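Claltero Folding Station – two-arm tabletop folder for small laundries and shirt shops

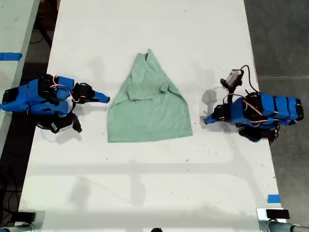 A mint-green tee between the two arms, one sleeve folded over the front.

I run the floor at Kellberg, where we wash and fold work shirts for hotels and a couple of gyms, and I also write these pages for the equipment we've ended up reselling. So you're getting the view of someone who has folded an awful lot of T-shirts by hand, and whose shoulders remember it!

The Claltero is a pair of small blue arms with 3D-printed housings, set on either side of a plain white table. One works from the left, one from the right, and the shirt lies flat in between. Ours stands where the old sorting rack used to be (the rack went to Zereck, our other site, and they're welcome to it).

What changed for us? The morning, mostly. We used to have everybody folding until lunch, and the phone just rang. Now one person lays out shirts and keeps an eye on the table, and the rest of us get to the stuff that needs hands and a bit of judgment – stains, missing buttons, the hotel that swears it sent more than it did. I was worried people would feel pushed aside. A few did at first, and we talked about it over coffee more than once. No one lost hours. We swap the table job at break time, which was the crew's idea and a good one, as watching a machine fold all day would drive anybody nuts.

It's slower than our best folder. I'll say that up front. It also doesn't like hoodies, or anything with a slippery lining, so we still do those ourselves. Plain tees are where it's happy.

What you get
Two arms, bases and table clamps
Wrist camera with cable
White tabletop
Ikonen control box and foot pedal
Setup visit and a half-day of training for your crew

The numbers
Shirts per hour, plain tees: 45
Warranty: 12 months
Rental per month: $812
Service plan per month, optional: $69

A couple of tips from our floor. Lay the shirt as flat as you can before you tap the pedal, collar at the far end. Wipe the table down at every break, lint builds up faster than you'd think. And let your people try it before you sign anything – we keep one running at Kellberg, and you can bring a bag of your own shirts along and see how it does with them.

Delivery is running into November at the moment. Rentals can be returned after the third month, and we pick up. To book a visit, use the form below or call the Kellberg front desk before 4 p.m.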